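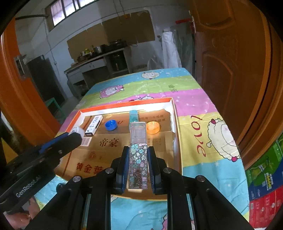

December, 9 in the morning, coffee already gone

Packaging notebook, tray 12. This one is my favorite so far and I'm going to say so up front, so that Pludberg can argue with me later.

We had the orange-red tray out on the sheep tablecloth (the cloth stays, I don't care what the plan for the new bench says, it's cheerful and small things show up well on it). Cardboard on the tray floor, the piece with the big red Chinese characters. I like it a lot better than the felt we tried in the Beno set. Felt grabs at everything. Card lets a bottle stand up straight, and when it gets tatty you cut another piece.

The flowered bottle is a beauty! Clear plastic, tall, rectangular, blue and white and pink flowers, and you still get to see into the upper part where there's a molded rectangular shape inside. I want to try that idea for the Potum refill: pattern where the hand goes, clear section higher up to check the level. Flat sides also mean it sits snug in a row, which our round ones never will. Sketch on the back of page 141.

Other bits sharing the tray: blue bottle cap, the orange see-through jar lid, the slim white and black box, the little light-blue one that's either a tube or a bottle, depending on who you ask. The orange lid is such a good color. Asamoah quoted us for a tint close to it and I'd happily go for that, if they can keep it translucent.

Things to fix:
Barcode sticker on the cardboard, either peel it or write down what it belongs to.
Low walls are great for reaching in, less great for carrying. Two hands on the tray, please, especially with the tall bottle standing.
Printed boxes by the door still need sorting, almost 16 sizes on the list now and I can't tell which ones we've measured.

Next up: same bottle shape, plain, next to the flowered one, and see which people reach for.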